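4. Setting Up a Leadership Ballot

This section covers ballots in which branch delegates elect members to one or more governing bodies of a union or association. Complete Section 3 (Importing the Delegate Roll) before you begin. You need the Returning Officer role in Juker to carry out these steps.

4.1 Create the ballot

1. Open Assemblies and select the assembly the ballot belongs to.
2. Select New Ballot, then Leadership.
3. Enter a title. The title prints on every ballot paper and cannot be edited after the ballot is opened.
4. Under Bodies, add each body to be elected. Enter the number of seats for each one.
5. Select Save Draft.

Note: Juker allows 2 bodies per ballot. If your constitution provides for more, create a second ballot and link it under Related Ballots.

4.2 Add candidates

1. Open the draft and select the Candidates tab.
2. Select Add, then enter the candidate's name exactly as it appears on the nomination form.
3. Choose the body the candidate is standing for.
4. Attach the signed nomination form as a PDF.
5. Set the status to Accepted. Candidates left at Pending do not appear on the ballot paper.

A nomination can be withdrawn until the ballot is opened. After that, the name stays on the paper and the withdrawal is recorded in the result sheet.

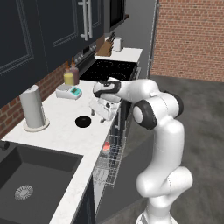
Figure 4-1. Robotic arm over a marble countertop, with black bowl and paper towel roll.

4.3 Check the delegate roll

1. Open the Roll tab and compare the total with the credentials report.
2. Resolve any line marked Duplicate or No Branch.
3. Select Lock Roll.

Caution: Locking the roll cannot be reversed. A delegate who arrives after the lock can be seated as an observer but cannot vote.

In the sample assembly supplied with the software (Rarkura), the roll holds 58 delegates and the quorum is set at 21. Replace both values with your own — the sample quorum is not taken from any rule book.

4.4 Open and close voting

1. Select Open Voting. The roll must be locked.
2. Issue one paper or one access code to each delegate.
3. When the chair declares voting over, select Close Voting and enter your PIN.
4. Print the tally and have it signed by both scrutineers.

If the last seat is tied, Juker holds the result and shows Runoff Required. Go to Section 5.

Section last revised Mon 15 June by Lachlan Gillies.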